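Kastow Task Trials: Operator Guide
April
Prepared by Lamai Saengthong, Dellumik

Section 4. Workplace Reset Tasks

4.1 Purpose of this section

This section explains how to set up, run and score the workplace reset tasks. These tasks measure whether a machine can return a shared office to a usable state at the end of the working day. They include straightening chairs, clearing loose items from aisles and wiping desks.

Results from the kitchen and laundry tasks (Sections 2 and 3) must not be combined with results from this section. A machine that folds towels at an acceptable rate may still be unable to move a chair on casters without striking a desk.

4.2 Current level of performance

Operators should set expectations with the host site before the first trial. In the last full round at the Grirville office, 297 chair-straightening attempts were scored. The machine completed 80 without help. Most failed attempts fell into two groups: the chair turned on its base when pushed from one side, or the machine stopped in the aisle and did not resume.

Human workers completed the same task on every attempt. On present evidence, the machine is not ready to work in an occupied office, and the host site should not reduce its cleaning hours on the basis of a trial.

4.3 Preparing the area

1. Confirm with the site contact that the area will be free of staff for the full session.
2. Walk the aisle and remove cables, bags and liquids from the floor.
3. Place chairs according to the layout sheet. Do not line them up by eye.
4. Record any large soft item, such as a bean bag, on the layout sheet. Soft items may stay in place for Level 2 and Level 3 trials only.
5. Check that every chair rolls freely. Replace any chair with a damaged caster and note the change.

CAUTION: Do not stand between the machine and a desk while the machine is powered.

4.4 Recording the human reference

A human reference must be recorded at each site before machine trials begin. It shows how the work is done in that room and gives the scorer a standard for time and final position.

1. Stand behind the chair, facing the desk row.
2. Place both hands on the backrest. Do not use the armrests to steer.
3. Push at normal walking speed. Correct the direction of the chair by changing the pressure of one hand.
4. Stop when the front of the seat reaches the desk edge.
5. Release the backrest and step back one full pace before starting on the next chair.
6. Repeat until 12 reference moves have been recorded.

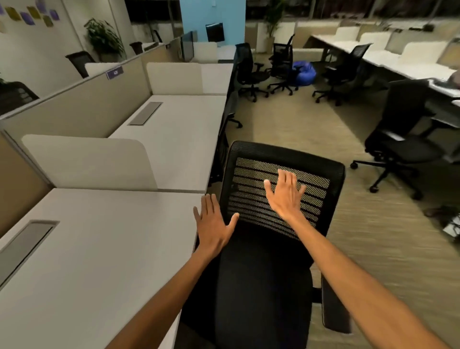

Figure 4-1. Hand placement on a mesh backrest, human reference.

NOTE: The two hands need not be level. Fasil Lemma's review of the reference sessions found that workers often set one hand higher than the other, and this is accepted practice.

4.5 Scoring

Score each chair separately. Award a full mark if the chair is at its desk, faces the desk and has touched no other furniture on the way. Award a half mark if the chair is at its desk but faces away from it. Award no mark if an operator had to step in, even if the final position is correct.

Light contact between the chair and a desk panel is recorded as a touch. If a panel moves, end the trial and enter code 627 on the score sheet.

4.6 Ending a session

1. Power down the machine and wait for the status light to go out.
2. Return all furniture to the positions agreed with the host site.
3. Send the score sheets to Danish Bangash before the next session is scheduled.

Requests to change the chair layout must be made in writing. Layouts may not be altered between trials in the same round.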